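Toton replay (method)

Toton replay is a way of teaching a robot arm to put things back where they came from. I've edited this page for a while now and still think it's one of the neater tricks in tabletop robotics! Nabila Kettani and Tarek Ouali came up with it while working on the Tjoa arm, and the name comes from their first code folder.

You let the arm take a scene apart, record every move, then flip the recording and train on it backward. Unloading a rack is easy (well, easier), so you get the hard loading examples almost for free. The original set had 400 recordings, all with kitchen items.

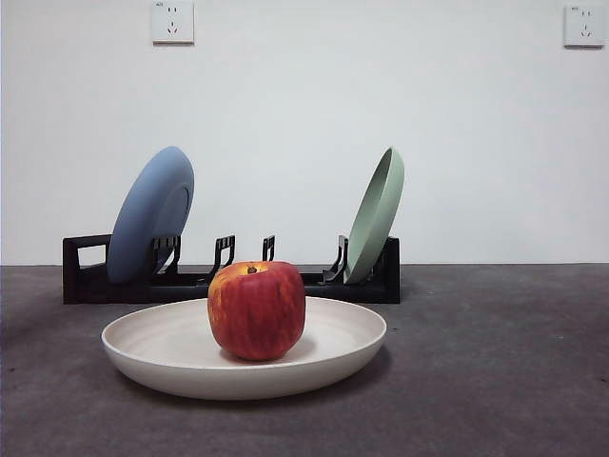
Floor setup with an apple on a plate and two plates standing in a black dish rack.

In the first tests the trained arm placed plates correctly 92 percent of the time, against 80 for the same model trained on forward demos only. I find that gap pretty convincing, though Sanaa Gaber has pointed out that both numbers come from one room and one arm.

Soft things don't work. A towel pulled off a hook doesn't go back on by running time the other way, and Kettani says so in the paper.

See also: Trilon gripper, Fuklow benchmark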